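Wednesday, pulp index

Went back to the Clorwood checklist for the Atora detective serial. It gives 34 stories. I get 63 index cards, so several must be reprints under new titles — Cesa did this a lot.

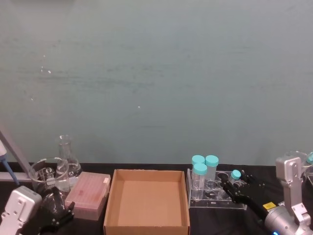
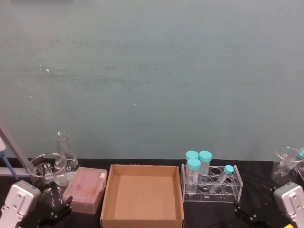
Both: black bench, glassware, pipette at far left.

Card 877 is wrong. The Manalastas byline belongs to the second instalment, and the house name only starts after it. Corrected in pencil, not yet in the file.

To do: check the September issue for the 2 missing chapter titles.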